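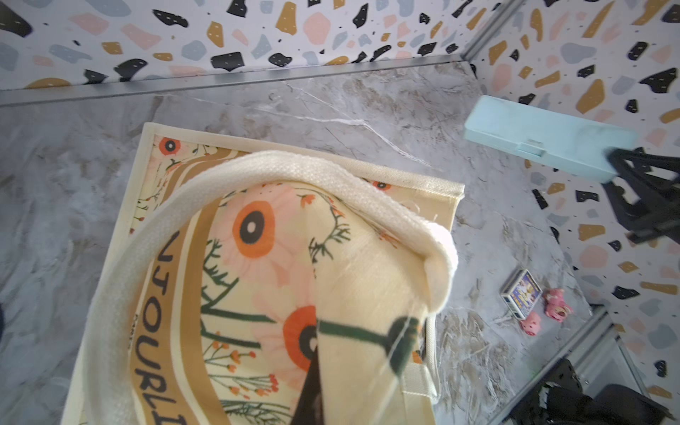
La cuestión de si las máquinas pueden hacerse cargo ya de las tareas domésticas suele plantearse en términos demasiado amplios. Este blog ha preferido siempre los casos pequeños, y el de hoy es uno de los más modestos: recoger objetos de uso diario y guardarlos en una bolsa de tela. Cualquier persona adulta lo hace mientras habla por teléfono. Para un sistema robótico sigue siendo, a mi juicio, una de las pruebas más exigentes del repertorio del hogar.

## El problema de la tela

Un estuche de plástico es un objeto agradecido. Tiene caras planas, una forma que no cambia al apretarla con moderación y bordes que permiten calcular de antemano dónde cerrar la pinza. El estuche verde menta, sujeto por un extremo e inclinado sobre el suelo, corresponde a la parte de la tarea que la robótica domina desde hace tiempo.

La bolsa es otra cosa. Extendida en plano, no ofrece abertura alguna: las dos caras descansan una sobre otra y hay que separarlas antes de introducir nada. El asa, gruesa y trenzada, se levanta en un arco amplio y pasa por encima del cuerpo de la bolsa, de modo que estorba precisamente donde convendría trabajar. Basta un dedo de la pinza contra el tejido, junto a un pliegue, para entender la dificultad. La tela cede, se arruga y adopta una forma nueva que el sistema debe volver a interpretar.

A ello se suma el estampado. Las flores grandes de color naranja con el centro negro, los tallos y las letras marrones son un adorno para nosotros, pero para un programa de visión constituyen una fuente de contornos que no corresponden a ningún relieve. Distinguir un pliegue verdadero de un tallo impreso exige una percepción de la profundidad bastante fina.

## Criterios de valoración

En octubre dediqué varias tardes a ordenar mis notas sobre la materia y acordé con Dilwyn Bellis, con quien mantengo correspondencia desde que ambos trabajábamos en mantenimiento industrial, una pauta común. Consideramos resuelta una tarea doméstica cuando se cumplen 2 condiciones: que la máquina la termine sin intervención humana y que la persona que vive en la casa no tenga que preparar antes el entorno. La segunda condición es la que elimina a la mayoría de los candidatos.

Bellis propone además un límite de 15 minutos para guardar el contenido de una mesa pequeña. Me parece generoso, pero lo acepto. Una ayuda lenta continúa siendo una ayuda, sobre todo para quien tiene limitada la movilidad de las manos.

En cuanto al porcentaje de aciertos, mantenemos una discrepancia. Él se conformaría con un 70 % en una primera etapa. Yo sostengo que un aparato que falla tres veces de cada diez obliga a vigilarlo, y la vigilancia consume el mismo tiempo que se pretendía ahorrar.

## El taller y la casa

Conviene separar ambos ámbitos. En una planta de montaje, las piezas llegan orientadas, la iluminación es constante y el suelo no presenta sorpresas. Allí la automatización lleva décadas asentada y seguirá avanzando. En la casa, en cambio, junto a la bolsa puede haber una cajita estampada y un par de piezas rosas de juguete, y alguien tiene que decidir si también van dentro. Esa decisión requiere un conocimiento de las costumbres familiares que rara vez figura en una instrucción.

Mi posición, por tanto, es de reserva favorable. Los objetos rígidos y aislados pueden confiarse ya a una máquina en condiciones razonables. Los textiles, las asas, las cremalleras y todo lo que se deforma al tocarlo requieren todavía supervisión.

Queda pendiente para una próxima entrada el asunto del doblado de ropa, sobre el que he recibido varias consultas. Agradeceré a los lectores que tengan experiencia directa con toallas o sábanas bajeras que me la hagan llegar por el formulario de contacto, con indicación del tejido y de las medidas.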